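Section 4: Setting Up Your Bedar Tabletop Kitchen Scale

Karnetti Household Guides, second edition, February 2018

Read this section before you weigh anything you plan to eat. The scale will work if you skip it, in the sense that it will show you a number.

4.1 Choosing a surface

The Bedar wants a table that is flat, level and in no mood to wobble. Stone and thick wood are good. Unfinished board is fine too, if you brush it off first. Glass is fine until you drop a melon on it.
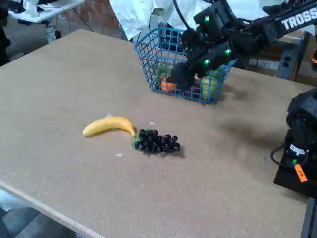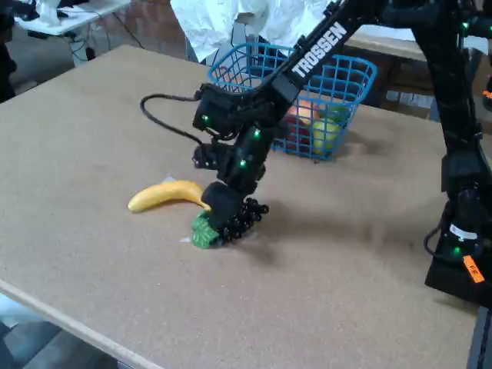 Fig. 4-1 and 4-2. Tan, speckled tabletop, two views.

1. Clear a space at least twice the width of the scale. The mail can go somewhere else for an afternoon.

2. Wipe the table. Crumbs under a foot will tip the platform, and a tipped platform reads light. This is pleasant when you are weighing butter and less so when the cake comes out.

3. Set the scale down with the display facing you. Press on each corner. If it rocks, turn the foot on that corner to the left until it stops.

4. Look at the bubble in the small window at the back. It should sit inside the ring. Touching the ring is not inside the ring.

NOTE: Do not level the scale with folded paper, coins or a playing card. Tomomi Imai in our repair shop keeps a drawer of things taken out from under returned scales, and she would like to stop adding to it.

4.2 Batteries

1. Turn the scale upside down on a folded towel. Do not rest it on the platform posts, which bend.

2. Slide the door toward the arrow. It will feel as though it is about to break. Keep going.

3. Put in the four AA batteries, matching the plus and minus signs molded into the tray. The signs are small and the same color as the tray. We have brought this up with the factory.

4. Close the door and turn the scale right side up. The display shows all its segments, then the word CAL, then zero.

CAUTION: Do not mix old and new batteries. The scale will run on the weakest one and sulk.

4.3 First calibration

You need the 400 gram weight that came in the box. It is the heavy thing in the gray pouch. If you have already thrown out the gray pouch, order part 241 from the Floltach parts desk.

1. Leave the scale switched on for five minutes with nothing on it.

2. Hold down UNIT and ZERO together until CAL blinks.

3. Put the weight in the middle of the platform. Take your hand away. Leaning on the table counts as not taking your hand away.

4. Wait for the beep. If you get two beeps and an E3, something moved. Go back to step 2.

5. Remove the weight. The display should return to zero. A reading of one gram in either direction is within limits and will bother you more than it bothers the dough.

NOTE: Repeat this each time the scale moves to another room, and once every August in any case. Warm kitchens make the sensor drift.

4.4 Weighing fruit and vegetables

1. Put an empty bowl on the platform and press ZERO.

2. Add the food. Keep long items from hanging over the side and touching the table, where the table will quietly take its share of the weight.

3. Read the number once it stops changing. Grams and ounces look alike at a glance, so check the corner of the display. Apinya Chareonsuk, who tested the recipes in Section 7, did not check it on one occasion and would prefer that we say no more about the soup.

4. To add a second item, press ZERO again without taking off the bowl.

CAUTION: The limit is 2,654 grams, bowl included. Past that the display shows a row of dashes. The dashes are not a challenge.

4.5 If it still reads wrong

Display flickers: move the scale away from the microwave.

Display is blank: see 4.2, step 3, and look at the signs again with a flashlight.

Number creeps upward: the platform is touching its rim. Lift it off, turn it a quarter turn, and set it back on the posts.

Anything else: write to Rodel Ambrosio at Floltach and include the serial number from the underside of the scale. Take the food off before you look.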